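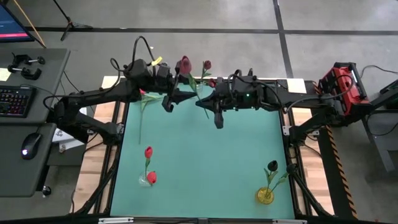
Recording the flower task on the Kesora two-arm station

Follow these steps to collect one set for the vase task. A full set is 200 accepted episodes.

Before you start

Load the task file and confirm that every camera stream is live. Move both arms to the home pose. Check that the episode counter matches the last line of the shared log.

Set the start state

Place the vases and tulips according to the layout card for that episode. Vase position, vase type and flower color vary between cards. Do not reuse a layout within a block.

Record

1. Start the episode, then wait one second before moving either arm.
2. Grip the stem below the lowest leaf. Do not grip the flower head.
3. Bring the stem end over the mouth of the vase and lower it at a steady rate.
4. Open the gripper fully and back away along the stem.
5. Return to home and stop the episode.

Target length is 300 frames. The recorder cuts off at 482, and any episode that reaches the limit is marked as failed.
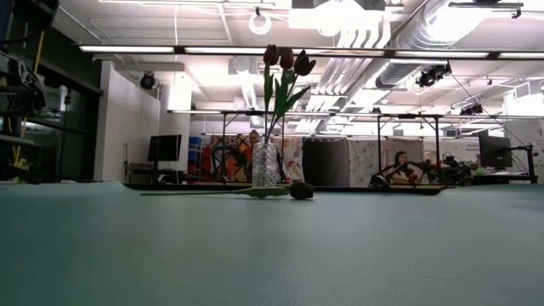
Side camera view, dark tulips with the faceted clear vase.

Label

Use "success", "fail" or "recovered". A dropped stem that is picked up again within the same episode counts as recovered. Keep these; the Navthorpe set had only 58 of them and the trained policy handled drops poorly.

Upload

Sync after each block. If the checksum fails, resend the whole block under the same name.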